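Packing bench inspection - Irnwood site, bench 2
Date: 13/10/2021
Inspector: Thảo Lò
Product: bottled orange juice, Marinho order

1. Bench surface clean, mat flat, no tears. PASS
2. Bench edge free of overhanging material. FAIL
Yellow wrapping hangs over the near edge. Fold back or trim before bottles are handled over it.
3. Wrapping sheet laid flat before loading. FAIL
Sheet crumpled and folded over on itself. One flap runs toward the bottles.
4. Bottles staged clear of the wrapping area, caps fitted, necks facing one way. PASS

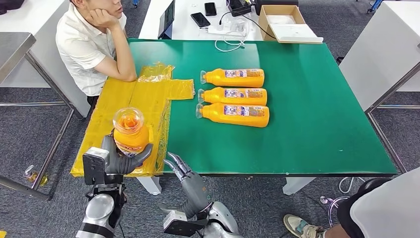
Item 4: three bottles on their sides, necks to the left, wrapping alongside.

5. Bottles secured against rolling. COMMENT
No stop or tray on the bench at present. Round bottles on their sides need one - a 30 mm strip is enough. Request 693 raised with Nurnthorpe stores.
6. Labels intact and legible. PASS
7. Seating at bench. COMMENT
Persons seated at the bench to keep elbows off the table while bottles are being moved.
8. Floor below bench: no loose film. PASS

Result: conditional. Items 2 and 3 to be corrected before the next run. Item 5 to be closed by December.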